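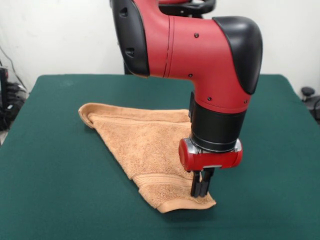 Caring for Towels in Shared Accommodation

Residents of Cornstead House are asked to follow these steps when laundering towels.

1. Shake each towel outdoors and check the hems for loose threads.
2. Wash towels separately from bedding, using no more than 8 towels per load.
3. Select the 60-degree cotton programme. Do not use fabric softener.
4. Remove the load promptly and hang each towel by its short edge.
5. When fully dry, lay the towel on a clean table and smooth it by hand before folding. 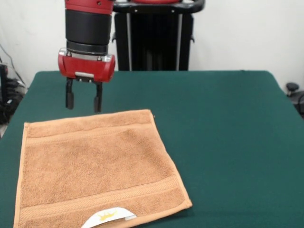
An orange-tan towel laid flat on a green cloth.

Fold in thirds lengthways, then in half. Faults with the machines should be reported to Tahira Yousafzai in Room 110.

Last reviewed: 15 Apr 2026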